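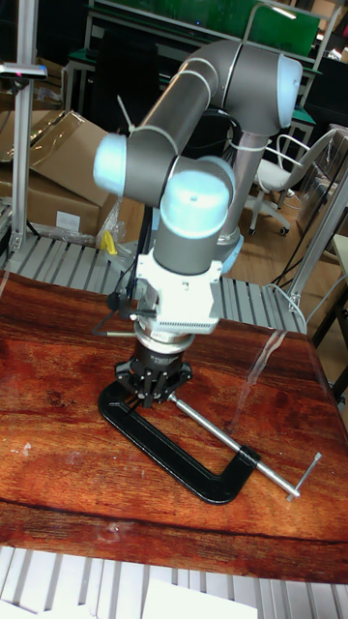
Sunday, February

Clamp set, second session. Target is 600 demos across the hand tools; we're at 286 after today.

Kept 109 of the C-clamp grasps. Most of the ones I threw out were closes on the screw instead of the frame. They lift fine, but the clamp swings and the place step is useless. Label those "screw" and keep them in a separate folder, Trellix may want them as negatives.

Start pose is fingers just over the table. Going higher made every episode longer and the extra frames are all the same.

Changed the clamp angle by hand between episodes. Should write down a list of angles next time, I think I favored a few.

Logger dropped 2 episodes, both at the save step. Restarted it and carried on. Ask Rusbridge if the new build fixes that.

Next: same clamp, screw wound further in.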